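Mug trees and papered tables: your questions

Last updated: 5/5/20

I get the same handful of questions every time I post anything to do with mugs, so I've put them all on one page. If yours isn't on it, send it in and I'll add it when I next sit down to this.

Do I really need a mug tree?

Need, no. But if your cupboard is as shallow as mine was in Plurkstead, you'll be glad of one! I like plain wood with a round base and a post up the middle -- mine cost 13 pounds and I've never wanted a fancier one. Look for pegs that tilt upwards, or the mugs slide off when you brush past with a tea towel.
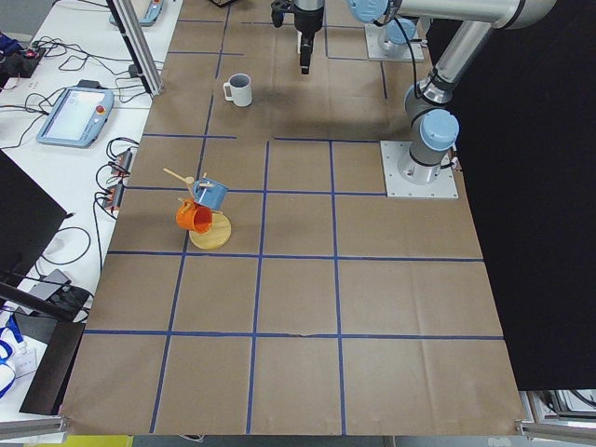 Why do you put paper and tape on the table?

Brown kraft paper saves the tabletop from rings and scratches, and I find it much nicer to work on than a plastic cloth. The blue tape marks it into squares, so everything gets its own spot and I can put it back there after I've moved it (I'm hopeless otherwise). My lines are never dead straight and it doesn't matter a bit.

How often do you change the paper?

When it annoys me. A few scuffs are neither here nor there, and I'd sooner leave them than do all that taping again. If an end of tape starts to lift, press it down with your thumb, or snip it off and put a fresh bit over the top. 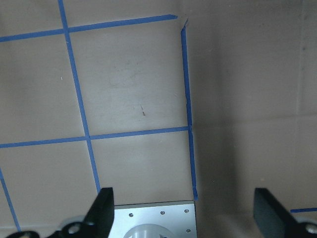 Blue tape on the tan surface, with a small dark mark in one of the squares.

Which mugs go on first?

I start low and work up, swapping sides as I go so the whole thing doesn't lean. Big heavy mugs go on the bottom pegs, always. Hold the base with your spare hand for the first one or two, particularly if your tree is a light one.

Can I mix colours?

Please do! Orange and light blue look lovely together on pale wood, and a plain white mug goes with anything. I had a matching set from Kashyap once and got bored of it by October.

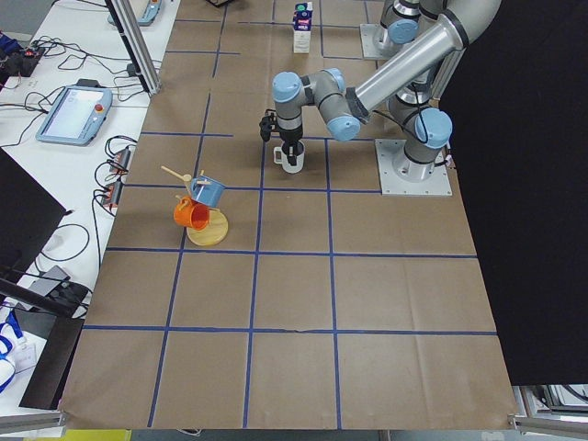 Words and pictures by the Piltau Kitchen Table page

Where does the milk go?

Well away from the tree, towards the back of the table. I keep the carton standing up on its own so there's nothing to knock it with when I reach for a mug.

Will a tree hold espresso cups?

Only if the handle fits over the peg, and lots of them don't. Try one before you buy six.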